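The town said six new flu cases. Florence Leclerc read the notice twice and didn't believe it.

"Six," she told Gyu-bin Yook at the clinic desk. "I heard six people cough on the stairs."

"Six confirmed," he said.

"Who confirmed them?"

He shrugged. The count came from the health office, and the health office got it from a program called Wakeo.

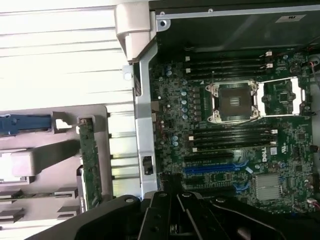

An open Dell computer, seen from above.

Last May, Wakeo had found almost 2000 cases in a town of 1079. They called that a rounding problem.

Florence took a mask from the box – then a second one – and sat down by the window to do her own count.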